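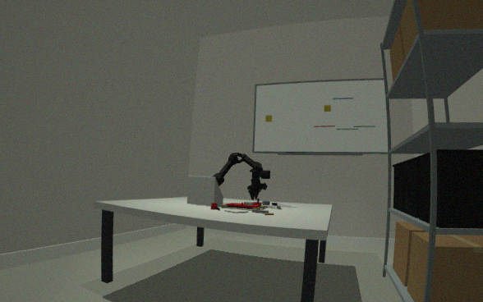

Jallwood Steel Shelving Unit, four months in

I bought this for the back room, where the old shelf had started to lean. It came in one long, flat box that took two of us to get up the stairs. The order number ended in 2587, and I mention that only because the same number was on the parts bag, which made it easy to ask for a missing bolt. Kamunell, the store I ordered from, mailed one in under a week.

Putting it together took around 2 hours. The instructions are all drawings and the third one is wrong. It shows the side brace going on after the top shelf, and there is no room to turn a wrench by then. Put the brace on first. The bolts are the same size all the way through, so you need one wrench and nothing else.

I keep cardboard boxes on the bottom, two of them at the moment, and paper and files higher up. The shelves have not bowed. The one with the paper boxes gives a little if you lean on it. Before this I had a Louro unit, which cost less and had thinner uprights, and it rattled whenever a truck went by. This one is quiet.

The finish is fair. I scratched one corner moving it and the touch-up paint I tried from Bama is a shade too dark.

The feet are my main complaint. They are hard plastic caps and they don't adjust. My floor slopes toward the door, so I had to cut shims from an old cutting board. For the price I would expect screw-in feet.

Wall bracket is included, wall screws are not.

I would buy it again for a level floor. Four stars out of five.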